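# Paying more for the same soap

Tastia sells dish soap by mail, in tablets you dissolve at home. A starter tin costs 40 dollars.
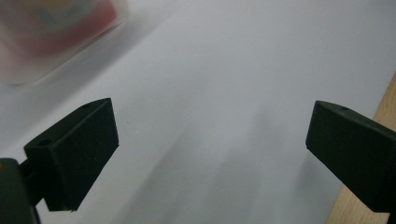
The company's founder told me the tablets pay for themselves by January. I asked compared with what. She named a bottle that costs 7 dollars at the store in Plellberg, where I have never paid more than 4.

"People buy the expensive one," she said. "We have the surveys."

How many people answered the surveys? "Two hundred," she said, then corrected herself: 200 had been sent out. She would have to check how many came back.

She is good company and she plainly believes in the stuff. When I brought up Toom, which tried the same idea and dropped it, she sighed. "They quit too early. Their tablets left grit." And hers? "Less grit."

I asked if she used them at home. "Most of the time," she said, and then wanted to talk about the tin, which can be mailed back for a refill. The customer pays the postage.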